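Daltura Controller: Frequently Asked Questions

What does the Daltura send?
It sends standard MIDI over USB or the 5-pin DIN port. It makes no sound of its own. You need a synth, a sampler or a computer.

How many sensor zones are there?
There are 75, arranged in a single strip. Each zone reports position and pressure separately.

Do I need a driver?
No. The unit is class compliant. The Vellstead editor is optional and is only used to change zone maps and pressure curves.

Why do I get double notes?
The retrigger time is too short for your playing. Open Settings, then Strike, and raise the value in small steps. If the problem is limited to one zone, recalibrate before changing anything else.

How do I recalibrate?
Hold Shift while switching on. Keep your hands off the strip until the light stops blinking, then press each end once.

Can I use it with a modular system?
Yes, with any MIDI-to-CV converter. Pitch bend range must match at both ends. The factory setting is two semitones.

How many presets can I store?
Five on the unit. The editor has no fixed limit.

Where is the serial number?
On the base plate, next to the power socket. Units numbered below 900 shipped with older firmware and must be updated before the editor will connect.

Who maintains the firmware?
Jae-in Yook writes the firmware. Larysa Kravchuk handles the editor. Send bug reports through the support form and include your preset file.

Is there a printed manual?
No. The PDF was last revised in June. 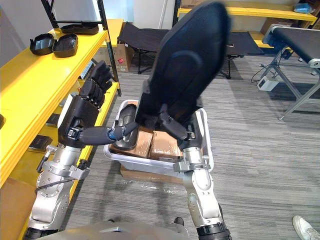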